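Flokell recipe text set

Version 4, released 3/20/24
Maintainer: Surachet Rungrueang

Summary

Flokell is a set of home baking recipes typed up from handwritten cards and parish newsletters collected in Drarkdale. It holds 345 recipes in plain text, one per file, with a table of ingredients for each. It was made for work on unit conversion and on the parsing of informal quantities such as "a knob of butter" or "flour to bind".

Contents

recipes/ – the typed text, with line breaks kept as written
ingredients.csv – one row per ingredient per recipe
units.csv – 29 unit names with their metric values
notes.txt – remarks on single cards, mostly on doubtful readings

Fields in ingredients.csv

recipe_id: matches the file name without its ending
raw_text: the ingredient line exactly as typed
item: the ingredient name in lower case, singular
amount: a decimal number, or blank where the card gives none
unit: a name from units.csv, or blank
state: words such as "melted" or "sifted", where present

Transcription

Cards were typed by one person and checked by a second. Spelling was left alone, including the several versions of "bicarbonate". Crossed-out words are kept in square brackets. Where the two readers disagreed, the first reading stands and the other is given in notes.txt.

Fractions are written as 1/2, 1/4 and so on in raw_text and as decimals in amount. Ranges are stored as their lower value – the upper value can be recovered from raw_text.

Known problems

Cup sizes differ between cards and are seldom stated. The value in units.csv follows the Rundton cards, which give theirs in fluid ounces. Oven settings appear as gas marks, Fahrenheit or plain words ("a quick oven") and have not been converted. In 16 recipes the method is missing.

The category "dough" covers everything from rolled pastry to thick, lumpy mixtures kept in the bowl. A finer split was tried in February and dropped. 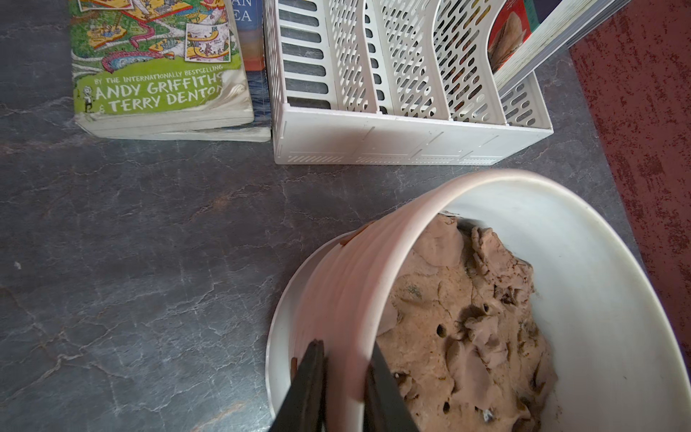
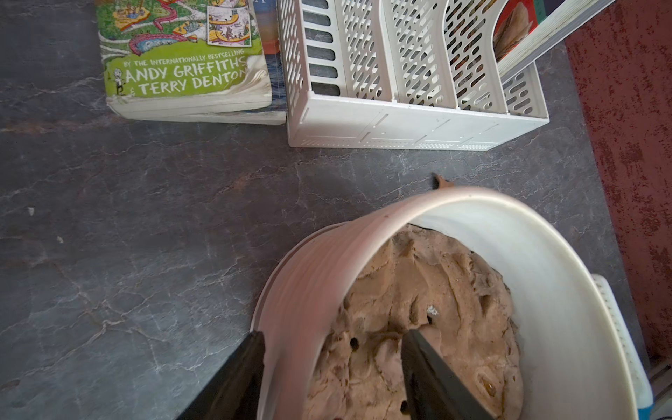 Light brown mixture in a round bowl, category "dough".

Licence and contact

The text may be copied and changed for any purpose if the set is named. Corrections should quote the recipe_id and the line in question, and go to the maintainer at the Rojanasak archive.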